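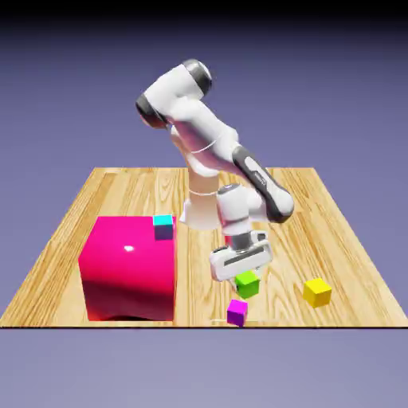
12 Sep 2020

The owner of the Zider bakery in Flusberg gets up at 2 in the morning and has done so for most of her working life. She took over the shop from her aunt, who sold bread and very little else.

"People ask if I get used to the hours," she said. "I go to bed at six in the evening. My neighbors are eating dinner and I am closing the curtains."

The shop bakes rye, a white loaf and a seeded roll. The rye sells best. She buys the flour from Estent, a mill up the valley, and has changed supplier once, for a single winter.

"The other flour was cheaper and it took up less water," she said. "Customers noticed before I did. One man brought a loaf back and put it on the counter without saying a word."

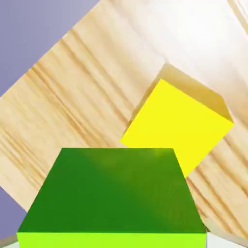

The oven is the biggest worry. A new one was more than she wanted to borrow, so last December she had the old one relined. The work cost about 3000 dollars and the shop was closed for 4 days.

"I slept through the first one," she said. "After that I painted the back room."

She has two employees, both part time, and would like a third. The last person she hired left after a month and now works at the hardware store across the road.

"He still comes in for rolls," she said. "He says he likes them better at nine o'clock."

Asked about opening a second shop, she shook her head. A space came up on Rathnayake Street in the spring and she went to look at it. The rent was fair, but the door was too narrow for the racks.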